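Planalik Bench Rules Pack for Hand-Held Grippers

Printed rules and check sheets for teams working with paired hand-held grippers at a shared table

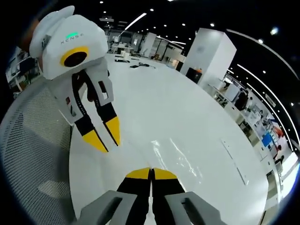 The pack sets out how a gripper session is prepared, run and closed. It was written by Nesma Badawi and is meant to sit alongside your own risk assessment, which it does not replace.

What the rules cover

Before a session: clear the working area of the table and move spare cables away from it. Wipe the lens on each gripper with a dry cloth. Open and close the fingers 5 times and check that the tips meet squarely. Do not start unless the indicator light is green.

During a session: one operator per pair of grippers. Keep the tips off the table surface between tasks. Keep loose sleeves and lanyards clear of the fingers. Stop if a strip lifts or a tip works loose, and mark the take as incomplete.

People nearby: put up the notice supplied before recording in an open office. Anyone who asks to be left out must be left out, and the take is deleted the same day.

After a session: fill in the check sheet and sign it. Worn tips are replaced in pairs.

What is in the pack

Rules booklet, A5, 122 pages
Check sheets, pad of 100
Wall notices, A3, 4 per pack
Tip wear gauge, made by Flostex

Changes in this edition

The section on glossy tables has been rewritten. Reflections are now checked from both grippers before the first take. The February wording on shared chairs has been dropped.

Ordering

Supplied by Kitton. Check sheet pads can be bought separately. For site licences and translated copies, contact Zineb Benjelloun at the Kitton sales desk.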